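Search this forum... Advanced search

Manipulation & Learning > Methods and Results

Sock hanging: does the wrist view earn its keep?

clipjaw_five
So I finally got through the Rundach write-up on two-arm laundry hanging, and I have opinions! The claim is that a policy trained on 100 demos with head plus wrist views beats one trained on 3000 head-only demos. Same arms, same socks, same clip hanger. We've been trying the same kind of setup here with our Clirkero code and I kinda believe it, because the two views tell you such different things. 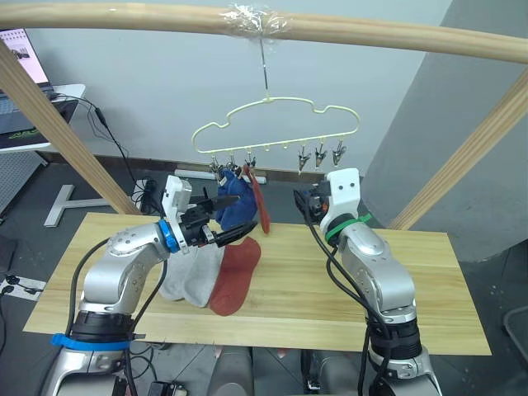
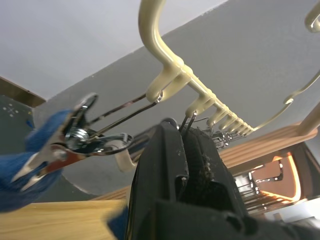 Category: Perception / Camera Placement

From the head you get the plan: which clips are taken, which ones are free, what's still lying on the board. What you don't get is the last little bit. The blue sock is partly behind the gripper in the head view, and that's the one I care about. At the wrist, the two thin wires between the jaws are right there (plus a nice sharp chrome clip). I don't see how you'd learn that from the head, no matter how many demos you throw at it.

mostly_torque
Not convinced. 100 vs 3000 sounds great until you read the appendix. The 3000 came from older Ruddock sessions with different operators and, I think, a different hanger height. So is it the camera or is it cleaner data? They never ran head-only on the small set.

clipjaw_five
They did, it's in the second table. Head-only on the same 100 got 39 percent of socks clipped. Easy to miss, the caption is terrible.

mostly_torque
OK, I missed that, fair. Still one hanger and one wall behind it though. The wrist view picks up ceiling, stairs, all kinds of junk depending on the arm angle. I'd bet money it falls over when you move the rig to another room.

pegboard_annie
We saw exactly that with Clirance last June. Moved the table, wrist policy got confused, head policy barely noticed. Random crops on the wrist stream helped some. Masking the top part of the view helped more, but then you lose the hanger when the gripper comes in low, so pick your poison.

clipjaw_five
Ooh, how many rooms did you try? I've only got one.

pegboard_annie
5, all in the same building. I'll dig up the config and post it tonight.

mostly_torque
Please post the failures too. A dropped sock and a sock on the wrong clip shouldn't count the same, and the paper lumps them together.

Related threads
Clip force limits on soft fabric
Clirkero: syncing two wrist streams
Towels are harder than socks, change my mind
Ruddock data, which sessions to skip

Contact us | Copyright, all posts belong to their authors | Back to top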